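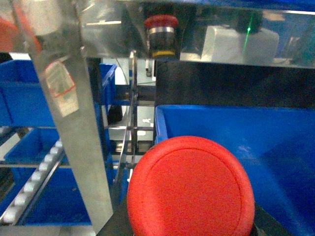

Red button, blue bin.

The Night Bus to Gakadville

Devendra Kandpal bought his ticket at the counter in Jukanville with 2 minutes left before the bus pulled out. The woman behind the glass counted his change twice and pushed it under.

"You have a seat at the back," she said. "By the heater."

He had one bag and a paper sack with a cheese sandwich in it. His brother had called that morning to say the house was sold and the new people wanted the keys by noon tomorrow. Their mother's things were still in the upstairs closet. His brother had a bad knee and would not do the stairs.

The bus was half full. A boy across the aisle was asleep with his mouth open. Devendra put the bag on the rack and sat down and ate the sandwich before they were out of town. It had started to rain. He watched the feed store go by, and then the grange, and then there was nothing to look at but the road.

At Dumlao they stopped so the driver could smoke. Devendra got off and stood under the awning of the closed diner. The driver was a heavy man with a gray mustache.

"Going home?" the driver said.

"My mother's house. It was sold."

"Good price?"

"I don't know. My brother did it."

The driver nodded and looked at the rain. "I sold my mother's for 40 thousand. There was a piano in it. I forgot to take the piano."

"Did you play?"

"No," the driver said. "She did."

They got back on. The boy had woken up and was drinking from a carton of milk. He asked Devendra how far it was to Gakadville, and Devendra told him 64 miles, because there had been a sign. The boy said his aunt was meeting him. He said it again a little later, as if he had not said it before.

Devendra tried to remember what was in the closet. Her winter coat — the green one, with the torn pocket. The sewing box. Some hats. There was a radio that used to sit on the kitchen shelf, a Drallent, with one knob missing. She had turned it with a clothespin. He had not thought about the clothespin in years, and now he wanted very much for it to be there.

It was after four when they came down the hill. An older woman in a raincoat was waiting at the depot, and the boy ran to her without his hat. The driver called him back for it.

Devendra walked. The house was dark, and the key was under the brick where it had always been. He left his wet shoes on the mat, turned on the hall light, and went up the stairs.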